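The White Table

On clearing a surface, and what a family in Tristberg learned to leave off it
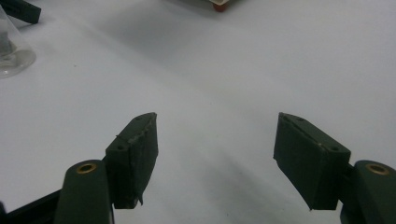
My aunt Graziella Lo Presti always said you could tell how a household was doing by looking at its table, and by that measure ours was doing terribly for most of my childhood. There was mail on it, and under the mail there were seed packets, and under the seed packets there was usually a bill that somebody had been looking for since July. We ate at one end with our elbows tucked in. So I came to white tabletops late in life, and I came to them the way some people come to swimming, a little nervous and then all at once.

The one I fell for belongs to Gaetano Santoro and Morena Galli, who live above a shoe repair shop on the hill side of Tristberg and who have, between them, two jobs, a great many cookbooks and one table. It is plain and white and smooth, and when I first visited there was nothing on it except a bowl of lemons, which Morena picked up and moved to the windowsill so that I could put down my notebook. I remember feeling that I had been handed a whole room.

They bought it secondhand from Pleltetti, the furniture hall down by the old tram sheds, for 368 and a promise to carry it out themselves. Gaetano had wanted something dark. He grew up in Messina with a walnut table that his mother covered with a cloth, and then with a second cloth to protect the first, and he thought a white one would show every crumb. Well, it does show every crumb! Morena considers this the best thing about it. You see the crumb, you wipe the crumb, and you go on with your evening.

I asked what the rules were, because I was sure there were rules, and they looked at each other for a while. The keys live on a hook. Mail is opened standing up, over the recycling. Anything else may sit on the table while it is being used, whether that is dough or homework or Gaetano's radio with its back off, and it goes away before supper. That really is all of it, though Gaetano admitted that the chair nearest the door has quietly become a second table, and I noticed a sweater, two library books and a bicycle pump on it.

Shabani Owino, who helps people sort out their homes and who let me follow him for a week, likes to begin with a table for just this reason. A closet can defeat you by noon. A table can be emptied in eight minutes if you have a couple of boxes and don't stop to read anything, and then it is there in front of you, giving back the daylight, with those soft gray shadows that a pale surface picks up on a cloudy morning. He wipes it with warm water and a drop of dish soap, dries it with an old pillowcase, and makes coffee before he lets anyone near the boxes.

I have tried it at home since. My own table is scratched pine from Drirkow and will never be white unless I paint it, and Graziella has forbidden me to paint it, but I cleared it last month and found that I walked through the kitchen more slowly. I sat down at it in the afternoon, for no reason, with a peach.

By the end of the week there was an umbrella on it, and a jar of buttons I have been meaning to take to my neighbor.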